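Household Textiles and the Second Life of Cloth
Final report, Community Studies elective, Mendbridge College

Why I chose this subject

My grandmother never bought a cleaning rag in her life. When a bath towel got thin in the middle she cut it down the center, sewed the two outer edges together so that the good parts met, and used it for several more years as a smaller and slightly lumpy towel. After that it became a bath mat, and after that it lived under the sink. I grew up thinking every family did this, and it was only when I moved into a shared apartment and watched my roommates put perfectly decent towels in the trash that I began to wonder where the habit had gone, and whether anyone in our town still kept it up.

So this report is about towels, mostly, with some sheets and pillowcases along the way. I wanted to find out how long people keep them, what they do with them afterward, and whether they would mend one if they knew how.

How I went about it

I left paper questionnaires at the Brunton Street laundromat, the public library and the thrift store on Janier Avenue, and I am very grateful to all three for putting up with my shoebox on the counter. The box stayed out for 6 weeks. I got back 188 completed forms, which was a good deal more than my adviser had expected, and people wrote all over the margins, which I had not planned for but which turned into my favorite part of the whole project.

I also spent four Thursday evenings at the mending table in the library basement, where I learned a plain darning stitch, a zigzag edge and a way of binding a frayed hem with cotton tape. I am still slow at all of them.

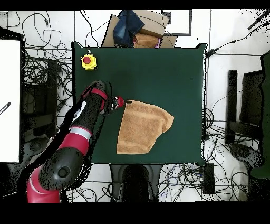 The first thing the forms told me is that people hold on to towels far longer than they hold on to clothes. Many had bought theirs when they got married or moved into a first home, and a few were using towels that had belonged to their parents. Terry cloth wears in a fairly regular way. The loops go flat first in the middle, where hands and shoulders rub, while the side hems often start to fray after years of hot drying. The ends usually hold up well, and that is exactly why my grandmother's trick works.

The second thing is that mending is rare but cutting up is common. Most households turn old towels into rags, and a good number give them to animal shelters. Very few had ever sewn one. When I asked why, the usual answer was that a new towel is cheap and that thick cloth is hard to push a needle through. I can sympathize with that - I broke two needles on my first evening before somebody lent me a proper denim one.

What people said about keeping things

I had left a blank space at the end of the form for anything else people wanted to tell me, and I copied out the longer answers by hand over a weekend.

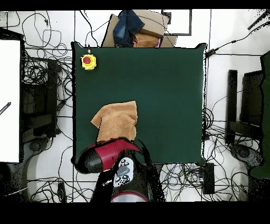
Kane Bright wrote that he would gladly mend a towel if it still looked like a towel when he was done, but that his wife had once patched one with a piece of flowered curtain and the children fought over it until it fell apart, so perhaps he was wrong about what matters. He added that the towels he bought for his first apartment were thinner than the ones sold now and dried on the line in half the time.

His point about drying came up on other forms too. Heavy towels feel nice in the store, but several people complained that theirs never quite dry in a small bathroom, get a sour smell and are thrown out long before the cloth is worn.

What I would do differently

I should have asked about age, and I should have asked whether people owned a sewing machine. I would also like to have visited the sorting room at the Trestent donation center, but my letter went out too late in the term and we could not find a day. If another student picks this subject up, I would start there, and I would be happy to pass along my forms and my darning notes.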